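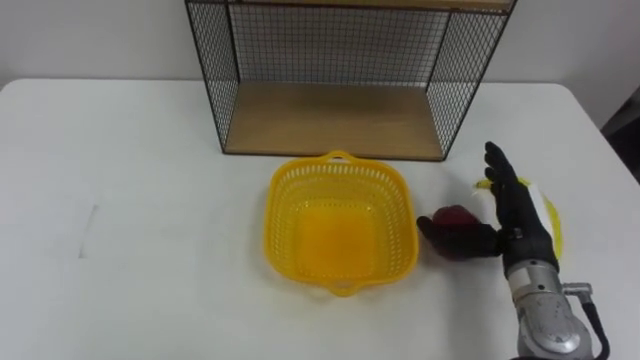
Czesław Czerwiński asked under my last post whether coffee grounds and peelings went into the log too, and said his own number would double if they did.

1/ They didn't. I logged food that could have been eaten and went in the bin anyway. Peels, bones, grounds, tea bags and eggshells were left out. If I had counted onion skins I would have quit in the first week.

2/ For anyone new: two adults, one kid, 100 days of writing down every bit of food we threw away. Last day was 21/04/2025. The log is a notebook by the bin and a cheap kitchen scale.

3/ Total entries: 219. I expected meat or leftovers to be at the top. It was bread by a wide margin, then salad greens, then cooked rice.

4/ Bread came to 2,077 grams. Nearly all of it was the last third of a loaf. We buy the big Plirkow sliced one and the kid won't eat it after day four. Toast doesn't change her mind.

5/ Fix for the bread: half the loaf goes in the freezer the day it comes home. I've known about this for years and didn't do it. Slices come apart fine if you put them in with the bag laid flat.

6/ Salad greens were 705 grams, which doesn't sound like much until you look at the size of 705 grams of spinach. Those bags are sold for people who eat salad every night. We eat it twice a week and feel bad the other five.

7/ Switched to whole heads of romaine from the Dalisay stall at the Clorbridge market. Outer leaves go limp, the middle stays good well into a second week. Wrapped in a dish towel, bottom drawer. Haven't thrown a whole one out yet.

8/ Fruit was better than I thought. Most of our fruit waste was berries. Apples hardly show up in the log. Bananas show up a few times, all in the same hot spell.

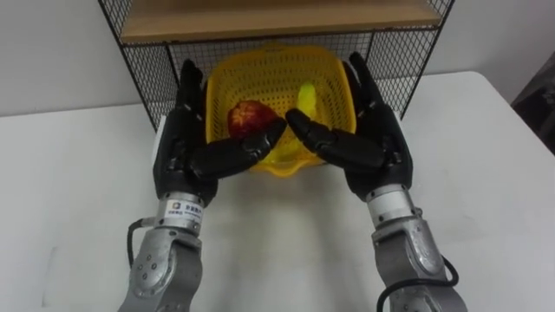
Apple and banana in a yellow basket.

9/ On bananas, since I got four messages about it: yes, ripe bananas give off ethylene gas and it speeds up other fruit close by. Apples do it too. If you go through your fruit in two or three days it makes little difference. If you buy for two weeks, keep them apart.

10/ I tried wrapping the banana stems in plastic. Could not tell any difference between those and the ones I left alone. I only did it with two bunches, so don't take it as science.

11/ Rice. We always cook too much. I was measuring with a coffee mug, and the mug holds a lot more than a cup. Bought a measuring cup at Stokwood for less than the price of a bag of rice. Leftover rice has dropped to almost none.

12/ Someone asked about dates on packages. In the US, apart from infant formula, most of them are the maker's guess at best quality. We used to toss yogurt on the day. Now we open it, look, smell, and usually eat it. I'm stricter with deli meat and anything for the kid's lunch.

13/ What did not work: meal planning for the full week. We kept to it for nine days. Somebody gets home late, somebody has a big lunch, and then there's a chicken that has to be cooked on a night when we don't want it.

14/ What did: planning three dinners and leaving the rest open. The open nights are eggs, pasta, soup from whatever is in the drawer. My husband calls it drawer soup. It's mostly carrots.

15/ The notebook did more than any of the tricks. Writing "half a cucumber, again" for the third time in a month is annoying enough that you stop buying two cucumbers.

16/ Money. I only priced the bread, greens and berries. I don't trust my numbers on the rest - too many store receipts went missing. I'll do it properly next time and keep them all in an envelope.

17/ I typed up the whole log over two evenings. It's one row per entry: day, item, grams, reason. The reason column is the useful one. "Forgot it was there" is the most common answer, and "bought too much" is second.

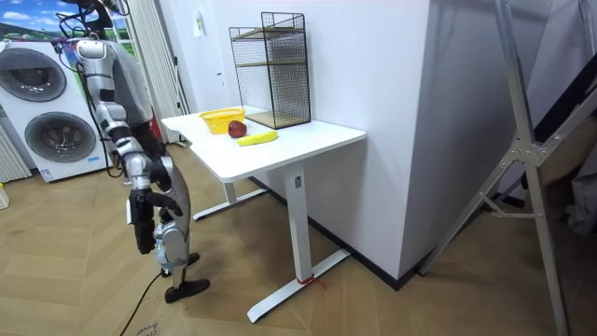 18/ Things I'd change if you want to try this at home. Weigh the food before you scrape it in with everything else. Write down the reason right then. Don't make anybody explain themselves over a yogurt, or they'll start hiding things.

19/ Shorter is fine too. A friend did two weeks and found out her whole problem was milk. She buys the smaller carton now and that was the end of it.

20/ I'm starting again in June, to see what summer does to the fruit. Same rules, same scale. Berries get their own page this time.

21/ Czesław, if you do one with coffee grounds included, send me the total. I'd like to see it.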